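商店街の「片方だけ靴下」箱、1,401枚を前に立ち往生　ヴィルデール

相方をなくした靴下は、どこへ行くのか。ヴィルデール(Vildale)の北商店街が2月、この古くて小さな問題に町ぐるみで取り組んだところ、靴下は集まった。集まりすぎた。そして相方のほうは、ほとんど来なかった。

発端は、コインランドリー「ヴェコ(Veko)」の店先に置かれた一つの木箱である。店主のジントラ・カズラウスキエネ(Dzintra Kazlauskienė)さんが、乾燥機の奥から出てくる忘れ物の靴下を捨てるに捨てられず、「片方だけの方、どうぞ」と貼り紙をして入れておいた。持ち主が見つけて引き取ってくれればそれでよし、という程度の心づもりだったという。

ところが貼り紙の文句がよくなかった。「片方だけの方、どうぞ」を、住民の多くは「片方だけの靴下をお持ちの方、どうぞお入れください」と読んだ。翌朝には箱のふたが閉まらなくなり、週の終わりには箱そのものが見えなくなった。

「日本語は難しいですね」とカズラウスキエネさんは言う。「助詞を一つ足すだけで済んだ話でした。足したときには、もう床まで来ていました」

見かねた商店街が、空き店舗を一つ開放した。かつて文具店だった細長い部屋で、消しゴムが並んでいた棚に、いまは靴下が色別に並ぶ。最終的に持ち込まれたのは1,401枚。奇数である。この時点で、どう頑張っても一枚は余ることが確定した。

商店街ではこれを機に、土曜の午後を「再会の日」と定め、住民に自宅の片割れを持参するよう呼びかけた。チラシは15枚しか刷らなかったが、こういう話は紙より口のほうが早い。開場の午後1時には店の外まで列が伸び、隣のパン屋がその日の売り上げを静かに伸ばした。

成立した組は、4組だった。

会場の空気について、参加者の証言は分かれる。「感動的だった」という人もいれば、「見合いの席に似ていた」という人もいる。4組目となった灰色の紳士用靴下をめぐっては、左右で色の褪せ具合が明らかに違い、本当に同じ組なのかという議論が20分ほど続いた。最後は持ち主の男性が「本人がいいと言っているんだから」と押し切り、拍手が起きた。本人というのが靴下のことなのか男性のことなのかは、確認できていない。

黒い靴下の棚はさらに難しい。黒は最大勢力で、しかも一枚ずつ微妙に違う。蛍光灯の下では同じに見え、窓際に持っていくと別物になる。夕方になるとまた同じに見える。係を引き受けた元教員の男性は、昼すぎまで厳密な照合を続けていたが、3時を回ったあたりから「ほぼ同じ」という新しい分類を設けた。この分類はたいへん好評だったものの、商店街の取り決めにより、再会の組には数えられていない。 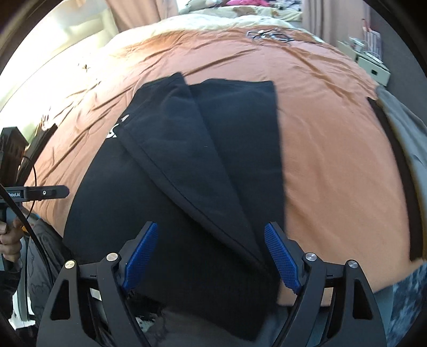 そもそも家庭の洗濯物が、畳まれるまでのどの段階で片方を失うのかについては諸説ある。会場の壁には模造紙が貼られ、来場者が自説を書き込めるようになっていた。最も支持を集めたのは「ベッドの下」、次が「掛け布団カバーの隅」。「夫」とだけ書かれたものも複数あり、その下に別の筆跡で「濡れ衣」と書き添えてあった。

カバー説には経験者が多い。洗濯機の中で袋の口が開いたカバーは、網漁のような働きをする。小さなものから順に隅へ追い込まれ、次にそのカバーを使う夜、足先に湿った何かが触れて発見となる。来場した女性の一人は、冬物のカバーを広げたところ、靴下が三枚と、なぜか定規が出てきたと語った。定規は自宅のものではないそうだ。

この騒ぎに商機を見た会社もある。市内の洗濯用品会社ロルサンス(Rorusance)は、左右の靴下を留めたまま洗えるクリップ100個を会場に無償で提供した。受け取った人の評判は悪くない。ただ、配布の翌週、ヴェコの乾燥機からはこのクリップが片割れの靴下と一緒に出てくるようになった。同社の担当者は「留め方に個人差があるようです」と話し、改良版では留め具の色を目立つ黄色にするとしている。見つけやすくなるのは確かだろう。

一方で、再会にこだわるべきではないという意見も根強い。手芸店ダンブラウスキエネ(Dambrauskienė)の店主は、かねて左右別々の靴下をはくことを勧めてきた人で、会場にも右足に赤、左足に緑という装いで現れた。「同じものを二つそろえるから、なくなったときにつらいんです。初めから違えば、なくなっても次のと組ませればいい」。理屈は通っている。店主の足元を見た子どもの何人かが、その場で自分の靴下を片方脱いで隣の子と交換し始め、保護者が止めに入った。商店街の記録によれば、この交換で新たに行方のわからなくなった靴下が二枚ある。

手芸店では来月から、引き取り手のない靴下を使った講習会を始める。人形、鍋つかみ、窓のすき間に詰める細長い風よけなどを作る予定で、材料費は無料、量の心配もいらない。申し込みは好調だが、応募の際に「ついでに」と自宅の片方を持ってくる人が後を絶たず、店では入り口に「靴下の持ち込みはご遠慮ください」と貼り出した。今度は助詞も確かめたという。

文具店跡の部屋の扱いも決めなければならない。商店街では春から貸し出すつもりで、すでに時計の修理をする人から問い合わせが来ている。内見に訪れたその人は、棚いっぱいの靴下をしばらく眺めたあと、家賃の話には触れずに、奥の段から紺色の一枚を手に取った。見覚えがあるという。家に帰って確かめるとのことで、紺色は取り置きになっている。

掃除の問題もある。靴下は意外に綿ぼこりを出す。棚の前を人が通るたびに細かいものが舞い、窓から日が差すと少し幻想的ですらあるのだが、向かいの喫茶店からは風向きについて申し入れがあった。商店街は扉の開け閉めを減らすことで応じ、その結果、室内のにおいについて別の申し入れを受けた。持ち込む前に洗うこと、という一文が最初の貼り紙になかったことを、関係者はいまも悔やんでいる。

問い合わせの電話も増えた。多いのは開場時間の確認だが、手袋は受け付けるのか、という質問が日に日に目立つ。イヤリングはどうか、箸はどうか、という声もあった。商店街はいずれも断っているが、断ったはずの手袋がすでに一つ、棚の端に置かれている。誰が置いたのかはわからない。右手用で、茶色の革、親指のところに補修の跡がある。心当たりのある人は引き取ってほしいという。

ヴェコの店先の木箱は、先週いったん撤去された。代わりに置かれたのは底の浅いかごで、店の乾燥機から出てきた忘れ物だけを入れる。カズラウスキエネさんは毎朝これを点検しており、取材に訪れた日は、水玉模様の子ども用靴下が一枚と、見たことのない縞の靴下が一枚入っていた。水玉は前夜の乾燥機から出たものだが、縞のほうは入れた覚えがないそうだ。

次回の「再会の日」も土曜の午後1時から、同じ文具店跡で開かれる。参加は無料。持参できるのは一人4枚まで、洗濯済みのものに限る。会場では靴を脱ぐため、はいてきた靴下の管理は各自で行うこと。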